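June 8, 2022

Up at 6:30. Coffee, toast, the last of the apricot jam. I took the early bus because I wanted a seat and got one, next to a man eating sunflower seeds into a paper cup.

I said I would write down how the week is going at the office, so I will do that now before I forget which day was which. The move upstairs is finished except for the parts that aren't. The phone line for the front desk has still not been switched over. Wetach sent an email saying it would be done by noon, and then a second email that was the same as the first. I answered the second one.

My main job today was the packing slips for Ravcombe. They want each item checked and written up by hand on paper before it goes in the file, with initials, and no abbreviations. I asked Soledad Barroso if I could type them and she said she had asked the same thing in November and been told no. So I wrote. My handwriting was good until ten or so and then it was not. I went through two pens. The first one skipped on every downstroke and I should have thrown it away, but I put it back in my bag out of habit.

I have stopped using my own desk for this kind of work. It is against the wall and too shallow, and my elbow hangs off. The big brown table is better. You can spread out on it and it doesn't wobble. The drawback is that everyone else thinks so too, and by the middle of the morning you have a corner of it and whatever you can defend. I keep my paper close to the near edge so it doesn't wander off with someone else's. 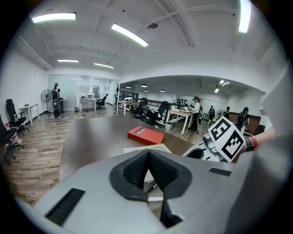
The light up there still takes getting used to. Downstairs I had a window to the side, and in the afternoon I could work without the overheads. Now it is the long tubes all day. I don't get headaches from them, but I notice when I go outside for lunch that my eyes need a minute. Soledad says she will bring in a lamp. I told her the lamp wouldn't do anything under all that and she said it would do something for her.

The fan helps. It was 84 by lunchtime and the air at the back of the room moves more than it does at the front. I went and stood back there twice pretending to read a letter.

Lunch was the rice from last night with an egg on it. I ate on the steps outside with Soledad. She is looking at an apartment on Plekholm Street, second floor, no parking, and she wanted to know if I thought 40 minutes each way was too much. I said I do 30 and it feels like enough. She is going to see it again on Saturday with her sister. The kitchen has no drawers, only shelves, and she kept coming back to that — where would you put the forks. I said in a jar. She didn't like that.

After lunch I did the second half of the slips. I found one of mine from the morning where I had written the same item on two lines, so I copied the whole sheet over. It would have been quicker to cross it out and initial it, but the last time I did that the sheet came back. Then Benítez called about the invoice. They have us down for 3,000 and we have it as paid, and I have the bank confirmation, so I read the number off to the woman on the phone, slowly, and she typed it in and said it did not come up. She asked me to send a copy. I sent it while she was on the line. She said it could take a day to show in her inbox, and I don't see how, but I said fine.

I hung my jacket on the coat rack in the morning and forgot it there when I left. I remembered at the bus stop. It was warm enough not to go back. The house keys were in my bag, thank goodness, and all there was in the jacket was a receipt and a hair tie.

Home by 6:15. I watered the tomatoes, which are leaning, and tied two of them up with the strips from the old pillowcase. One has a yellow patch low down. I took the bad leaves off and put them in the trash and left the compost alone. Mom called while I was doing it and I had her on speaker in the dirt. She is fine. Her knee is better. She wants the blue casserole dish back, and I am fairly sure she already has it, but I said I would look. I looked. I don't have it.

Dinner was beans and toast. I meant to wash the kitchen floor and wiped the part in front of the stove.

Spent the evening going through the shoebox of receipts, since I had the day's habit of writing things down in columns anyway. I got as far as March. There is a dentist bill in there I thought I had lost and a warranty for a kettle I no longer own.

For tomorrow: jacket. New pens, the kind with the rubber part, a pack of them this time. Call Benítez if they haven't written by eleven. Ask whether the file boxes are staying on our floor or going down again — I have heard both. Eggs, onions, dish soap. Return the library book, it is two days over.

Bed at 10:40. Window open.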